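3 min read

April, notebook, second entry

Went back over the Bridska monitoring study this morning, the one claiming that text reminders cut missed check-ins among people on supervised release. The county wants to cite it in the request for next year's probation budget. I'm not comfortable with that yet.

What they have is 739 people on the caseload at the start. Of those, 202 got the reminders. The write-up calls them "enrolled," and it took me three reads to find out what that means: they had a working phone number and agreed to be texted. So the group getting messages is the group that already picks up the phone. Everyone else is the comparison. I'd expect fewer missed check-ins in that first group with no texts sent at all.

Asked Manolakis for the raw appointment log. They sent a summary table instead, same as last time. Asked again.

Second problem is the word "violation." In the first half of the log a missed visit gets entered as a violation the same day. Partway through, the Prustholm office switched to a grace period of 10 days, and anyone who turned up inside it was never entered. The drop in the chart starts at nearly the same point. The authors give this one line in an appendix. 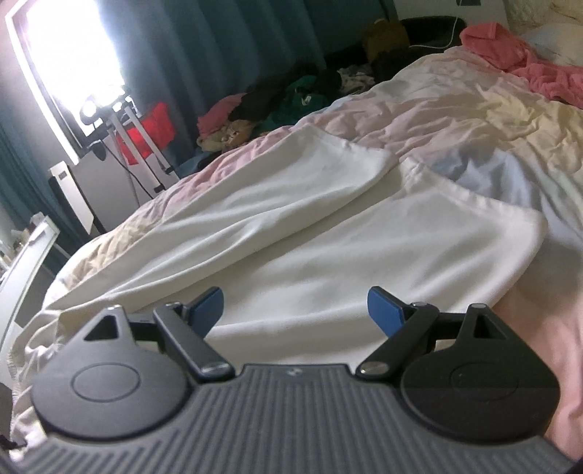 Tried splitting the log by office to see if the drop holds where the rule didn't change. Celis kept the old rule throughout. Their line is pretty flat – maybe a slight dip toward the end, but I wouldn't put money on it. Small office too, some 200 people, and turnover is high, so a flat line doesn't settle much either.

Things I still don't know:
- whether people sent back to custody stay in the count or drop out
- whether a rescheduled visit counts as kept (Celis says yes, Prustholm hasn't answered)
- who decided on the grace period, and whether it was meant to go with the texts

The first one bothers me most. If revoked cases leave the table, the rate gets better every time somebody goes back to prison.

To be fair to them, the texts are cheap and I can't see them doing harm. If the county wants to send them, fine. I just don't want our name under a sentence saying they reduce violations.

4:15 p.m. Manolakis replied. Summary table again, with a new column heading. Left the draft memo at "no conclusion" and saved the office split in the shared folder under Celis. Rerun once the real log comes in.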